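My natural gas trade, and why I'm sitting on my hands till February

So I finally closed the natural gas short. I know, I know, I said I'd hold it to the bottom of the range, and then I went and got nervous at 5 in the morning with a cup of coffee in my hand and hit the button. It was a small position anyway (it always is with gas, that thing moves like a cat in a bathtub) and I came out with $268 after the spread. Not bad for a week when I was barely at my desk!

Quick recap for anyone who missed the last post. Price had tapped the same ceiling 3 times on the four-hour chart and every push up was weaker than the one before. Volume was drying up too. I went in a little under the third touch, stop just over the highest wick, and pretty much left it alone. The first two days it did nothing, I mean nothing, I was checking it in line at the grocery store. Then the storage number came out bigger than people wanted and down she went.

Wayne Pickering wrote to me after the last one to say I was nuts to short gas going into cold weather, and he's got a point. One ugly forecast and you wake up to a gap right over your stop. I've had that happen, it cost me nearly a month of gains, and I still get a bit sick thinking about it. That's why I cut my size in half this time and took some off early when it got to the middle of the range.

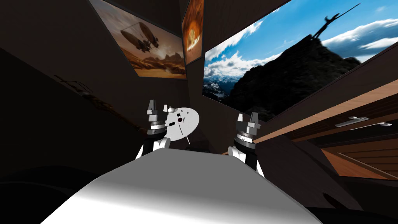
Would I short it again from the same level?

Only if it gets back up there slowly. A slow drift into the ceiling on low volume is my kind of setup, but if it comes screaming up in one session on a weather headline, I'm out of the way and somebody else can have it.

Pauline Entwistle asked in the comments about the moving averages I had on the last chart. They're just the 50 and the 200 on the daily, nothing fancy. I don't trade off the cross at all, I just like to see which side of them we're on before I do something dumb. Right now we're under both, and they're both pointing down, so I'm not in any hurry to be a buyer. If we get 2 daily closes back over the 50 I'll change my mind and probably say so here.

I did look at heating oil too, and there's sort of a wedge on there if you squint, but I've drawn so many wedges this winter that I don't trust my own eyes anymore. Copper looks better. It's been coiling up under the old high and I've got an alert set just over it. No position yet.

Anyway, the plan is to do nothing in gas until February and see where the range is by then. I'm flat in everything except a tiny bit of silver I've had forever and refuse to look at. Same as always, this is just me rambling about my own account, so please don't go putting your rent money on it. If you've got a cleaner count on copper than I do, stick it in the comments, I'll be around tonight after dinner.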